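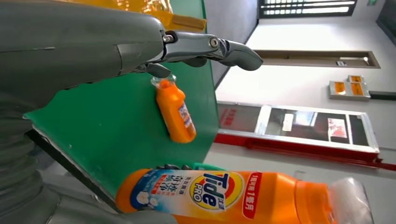 Page last changed: 2018-02-08

Home | Courses | Handouts | Timetable | Contact

Filed under: Robot Handling, Unit 2

Working rules for hands with fingers
Notes by Irja Lehtinen, with corrections from Saron Assefa

In this unit we speak about good practice when a robot hand works with household bottles at a table. Please read the notes before you come to the Masdale lab.

1. The table. Put on the green surface only the objects which the task sheet names. A small bottle near the moving fingers, as the orange one with the clear cap, must be written on the sheet also if the robot shall not touch it.

2. Large bottles. A detergent bottle such as the Tide PRO may be held on its side. Check the cap by hand before each run. The students fill the bottle with water up to 12 cm and never with detergent.

3. Fingers. Look at the pivot screws in the finger joints at the start of the session. If a screw stands out, stop and call Merja Seppälä. Do not tighten it yourself.

4. Persons. Two students are present at every run, and one of them has the stop button in the hand and does nothing else.

5. Records. Write each drop in the Jotico log, also the small ones. The group of December wrote 156 lines and most of them had no object name, so we could not use them.

For next time: read rule 4 again and bring one case in which you think it is too strict.

This site uses cookies to remember your language. Accept | Settings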